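夹爪课题 工作日志

3月31日

分享 4 | 评论 2 | 打印本页 | 邮件转发

接上一篇。上次写到左侧连杆的回差,结尾处我很有把握地写了“换一批销子就好”。换了,没好。回差还在,位置也没变,看来它对销子没有意见。今天把两边的四连杆整个拆下来重新装,顺序是先主动杆,再平行杆,最后才上三角板。以前反过来装,三角板先拧死,后面的孔怎么对都差一点点,只好拿锤柄敲进去,敲进去的东西自然不会老实。这条请后面接手的同学看三遍。

装完手动开合200次,没有卡滞,左右闭合时基本同时到位。第一次用手拉的时候右边稍慢,松掉靠内侧那颗螺丝四分之一圈就跟上了。螺纹胶用的是Tridum那支,挤出来的量永远比想要的多,桌垫上已经有一个新的纪念碑。

指垫的事。组里吵了一个星期,软的好还是硬的好,最后结论是先用深蓝色这一版,理由是它已经贴上去了。工程上很多决定都是这么来的,写进报告的时候再补一段分析。硬度没有测,硬度计借给隔壁组了,隔壁组说已经还了。

下午做卧室场景的抓取练习。任务单是上周定的:床面上放一堆小件,手持夹爪逐个夹起、移到指定位置、放下,一个动作算一条。评分表里分“夹住”“移动中滑脱”“放下位置偏”三栏,后来有人加了第四栏“说不清”,目前这一栏增长最快。

物件难度我自己的排序,供参考:

美妆蛋,最容易。软,有弹性,从哪边夹都行,斜切面那只要稍微转一下手腕。
纸团和包装袋,中等。夹得住,但夹起来以后形状就变了,放下的时候再变一次,和记录表上写的“姿态”对不上。
毛绒玩具,看脾气。外面一层绒毛全是假象,视觉上以为已经碰到了,其实离填充物还远。圆的那只尤其如此,没有平面可以依靠,两侧指垫只要高低差一点,它就往外滚。

圆的那只我一共试了15次。前面几次都是从正上方直直下去,闭合太早,捏到一撮毛,提起来两厘米就掉。后来改成先下到位,停一下,再慢慢合,两边都压到最鼓的地方以后才抬。掉的次数明显少了。抬的高度也不要贪,离开被面就算,任务单又没有要求举过头顶。
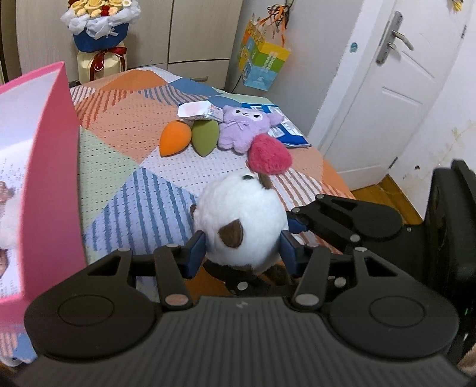 圆毛绒抬离被面,左右指垫各压一侧。注意头上的粉色爱心会往右上歪,别去夹它。

关于爱心再多说一句。它连着一根短杆,看上去像是设计者特意留给机械手的把手,所以每个新来的同学都会去夹。夹是能夹住的,只是整只玩具在下面荡秋千,放下的时候朝向全凭运气。我建议任务单里写明“夹持部位为球体两侧”,这样大家至少知道自己错在哪里。

拼布被子也值得记一笔。花色好看,菱形三角形拼得满满当当,对人眼很友好,对我们的跟踪程序就未必。上面一排排的针脚纹理太规整,特征点找得到一大堆,匹配的时候张冠李戴。回放的时候轨迹有两处跳变,跳得相当自信。Trotik那个可视化窗口把跳变画成一条漂亮的直线,乍看还以为是我手稳。暂时的办法是把跳变段标出来人工看,长远的办法是另一个同学的毕业设计。

另外,物件之间的间距需要规定一下。美妆蛋和小猫玩偶摆得太近,去拿蛋的时候外侧的连杆容易蹭到猫。任务单写的是“自然散落”,可是每个人对自然的理解不一样,有人自然得像刚搬家,有人自然得像橱窗。下次统一为相邻物件之间至少留一个指垫宽,蓝白那包压在别的东西底下的情况单独列一类,叫“遮挡”,不要和普通的混在一起算。

数据这边,到目前为止本课程累计有效记录622条,离期末要求还差一截,差多少我不写在这里,免得影响士气。命名规则请大家按Jirell格式来,日期、物件、序号,中间用下划线。上个星期收到一条文件名叫“这次应该可以了”,打开看,不可以。

遗留问题:

一、左侧回差。重装以后手感好些,没有量,不敢说好了。量具还回来再说。
二、绒毛会沾在指垫上,沾多了摩擦就变。练完一轮用胶带粘一遍,滚筒那种也行。有人提议用湿巾,我不太赞成,指垫的胶是什么成分我们谁也说不上来。
三、右侧转接件的图纸和实物差2毫米。图纸是照Lazarević那份旧版改的,实物是照图纸打的,两边都很有道理。先用实物,图纸我改。
四、握持时间长了手腕酸,动作就开始偷懒,后半段的轨迹普遍比前半段短。以后两个人轮换,一人夹一人记,记的人不许指挥。

明天先不动机械部分,把今天的记录过一遍,标完跳变段再决定圆毛绒要不要补录。螺丝刀用完请放回架子第二层,小号内六角又少了一把。

打印本页 | 邮件转发给朋友

本站使用Cookie以改善您的浏览体验,继续浏览即表示同意。[知道了]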